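Search posts, people, topics Go

Silvia Rusnák

My uncle Branislav had a hernia fixed in October and I was the person staying with him. I kept notes on my phone. Putting them here for anyone who has the same job coming up. Thread.

The hospital in Pritotstead sent one packet by mail and a different one by email. The fasting times didn't match. I called and the one in the email was right. Call if yours don't match either.

They will ask for a medication list at least twice. Type it up once, print two copies, keep one in your coat. Include vitamins and the eye drops. He forgot the eye drops.

The drive from Lakel is 43 miles. Our arrival time was 5:30 a.m. We talked about a motel and decided against it. I would get the motel next time.

Parking: the garage charges by the hour up to a daily cap, and the front desk stamps your ticket for a discount if you ask. They did not offer. The stamp is in a drawer.

Bring for yourself: a sweater, a long charger cord, food you can eat quietly, something on paper to read. The waiting room has a coffee machine and that is all it has before 8.

Bring for the patient: loose pants with a drawstring, slip-on shoes, glasses case. Leave the watch at home. Uncle B. wore his watch and I carried it in my sock drawer of a purse all day.

Someone will come out and talk to you while you are tired. Write down what they say. I wrote "no lifting 2 wks?" with a question mark and then had to call the nurse line to get rid of the question mark. It was longer than that.

Questions I wish I had asked right then: what kind of stitches, does anyone need to take them out, when can he shower, who do I call after 5 p.m., and what color is okay on the dressing and what color isn't.

The stitches question matters more than I knew. Some dissolve and some have to be removed at a visit, and the visit has to be booked. I had always pictured a cut and a needle and thread and never thought past that.

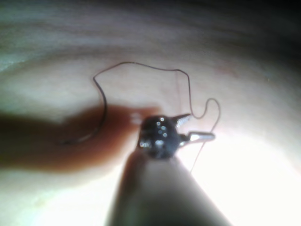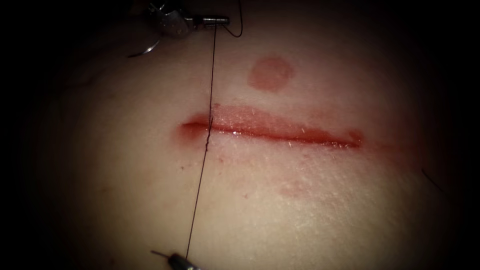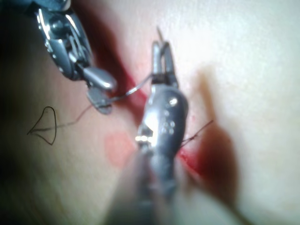 The cut is in the second picture, needle and thread in the third.

His dissolve. There was still a follow-up visit to book, and the earliest slot they gave us by phone was later than the paperwork said it should be. My cousin Rozália called back in the morning and got a better one.

Ride home: put a small pillow between the belt and the belly. Take the highway even if it's longer. Route through Messina has speed bumps by the school and he felt every one.

Fill prescriptions before the surgery if the office will let you. Ours wouldn't, so I was in line at the pharmacy while he sat in the car with the heat on. Better to drop him off first if you have a second adult. We didn't that day.

House setup. He slept in the recliner for five nights. Table on his right side with water, phone, tissues, remote, pills for that night only. Bathroom light left on. Rug in the hallway rolled up and put away.

Chart on the fridge: time, what he took, how much. One line per dose. When Rozália took over for a night she didn't have to wake me up to ask.

Food. I cooked way too much. He wanted toast, soup, applesauce, and then on the third day a pork chop. Ask about the stool softener before you leave the hospital. I'm not going to write a separate post about it but please ask.

He coughs. Holding the pillow against his stomach when he coughed helped him a lot. The nurse showed him how before he left.

Looking at the dressing: same time every day, same lamp, clean hands. We wrote down what it looked like in a few words. When I called the nurse line on day four I could just read the notes to her. She said it sounded normal and told me what to watch for.

Money. Some $300 out of pocket that we hadn't planned for, counting gas, parking, the shower chair and takeout. The shower chair was the biggest part. The library in Lakel lends them out. I found this out after buying one.

The bill came in three envelopes from three different offices. Don't pay the first one until the insurance statement arrives, and then match them up line by line. One of ours was wrong and a phone call fixed it.

He's back to walking to the post office and complaining about the line there. The shower chair is free to anyone in Lakel who can pick it up. Message me.

We use cookies to keep you signed in and remember your settings. Accept all Manage choices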